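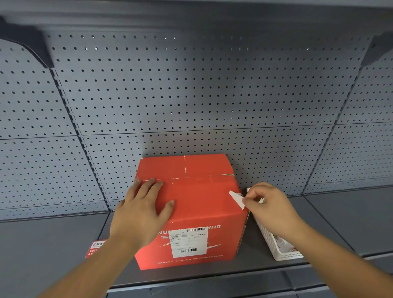

December 31, 2022

Last entry of the year, and it's going to be a long one, because I finally sat down with the hide glue notes and half of them contradict each other. Ayana Mamo, if you're reading over my shoulder again, the sections you want are the ones on gram strength and the vinegar thing.

So! Where we are. The Hustoven bench (the little spruce-topped parlor guitar, not the actual bench) has its back off for the second time. The first closing joint let go along the lower bout in March and I blamed the humidity, and I wrote "humidity" in this very notebook with a big underline. I take it back. Looking at the glue line under the loupe this morning, it's chalky and thick, and there's a stretch as long as my thumb where the glue clearly gelled before the two faces met. That's me being slow with the clamps. I had 11 spool clamps to get on and I started at the neck end like a fool, so by the time I got down to the tail block I was basically pressing two pieces of cold jelly together.

What I did differently today:

Warmed the back and the rims both. Heat lamp for the back, hair dryer for the linings, until they felt like a mug of tea you forgot for a few minutes. Not scientific. I'd like a number for next time but the surface thermometer has a dead battery and the drawer of batteries is all the wrong size.

Glue in the double boiler, held just under the point where it starts to smell strong. The Beyene granules soak up more water than the old pearl stuff did. I gave them 30 minutes cold and they were still hard in the middle, so I left them while I had lunch and then they were fine, all swollen up like tapioca.

Consistency: runs off the brush in a string, then breaks into drops at the end. Anything heavier and I don't have time. Anything thinner and the end grain at the blocks just drinks it. I sized the end grain first with a thin coat, let that dry, then did the real coat on top.

Dry run with all the clamps, twice. The second dry run I started at the tail and worked up both sides, and it went so much faster! I don't know why I ever did it the other way. Habit from the mandolin, I guess, where the tail end hardly matters.

The real closing went okay. Squeeze-out all the way around, nice even beads, and I wiped most of it with a hot damp rag before it got rubbery. There's one spot near the waist on the treble side where I can't swear to it. I've marked it with pencil on the tape and I'll tap around it when the clamps come off.

About the vinegar. Ayana says a splash of it keeps the glue open longer, and the old guy who taught her at Setarbridge swore by it. I tried it on scrap and yes, it stays workable longer, but the test joint broke in the glue and not in the wood. One test joint, so who knows. Urea did better, the one time I tried it, and that's on the page with the coffee ring. I'd want to do a proper row of them, same maple, same clamps, same night, before I put either one into an instrument somebody is paying for.

Other stuff, so I don't lose it:

The Varari fiddle is back in its case with the soundpost down. Don't string it. The post is in an envelope taped inside the lid. It needs a new one anyway, the old one is short and somebody sanded the end at a funny angle.

Tuners for the parlor guitar: the bushings are a hair too big for the holes. Reamer, by hand, go slow. I tore out the veneer on the last headstock by being in a hurry and I still think about it.

Customer total for the parlor job is sitting at $1,771 with the refret, and I still haven't called to say the nut is extra. Need to do that. I keep finding other things to do.

Side vise is sticking again. Wax, or maybe just clean it for once.

Clamps stay on overnight. I'm leaving the heat on low and going home. Next up is trimming the overhang and cutting the binding channel, and I want the small router base set on scrap before it gets anywhere near that back.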